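Teaching a simulated arm to tidy a dresser: my project report
Arsen Derkach
October 6, 2021 · 2 min read

My plan for the semester was simple. I'd drive a simulated arm by hand, save every run, and train a policy on the pile.

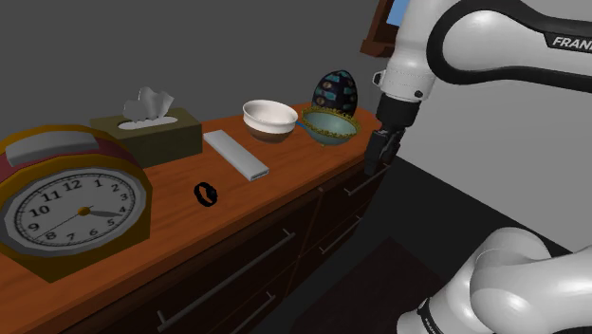
I started collecting in January with a tool I wrote called Skument (the name means nothing, sorry). It logs the joint angles, the gripper width and one camera view while I steer with a game controller. My first 16 runs were so jerky that I threw them all out and slowed the stick response way down — best change I made all year!

After that I got into a rhythm and ended up with 310 runs. Each one starts with the objects in new spots on the dresser top and asks for one pick and one place. The bowls gave me the most grief. I kept coming in too low over the rim and knocking them, and I had to decide whether a bump followed by a good grasp still counted as a good example. I kept those at first. Vika, my training script, then learned to bump things on purpose, so I went back and cut 90 runs with contact before the grasp.

The other mess was my own habits. I'm right-handed and I like to approach from the same side every time, and you could see it in the plots. Professor Onyshchenko told me to write down the approach direction before each run and stick to it, which felt silly for a day or two and then helped a lot.

The last policy finished 94 test picks out of the set I gave it, mostly blocky objects. Thin stuff lying flat is still bad. I want more of those runs before I touch the network again.

Recent reports
Stedby: a walking log for a two-legged bot
Sorting screws with one cheap camera
Notes on controller lag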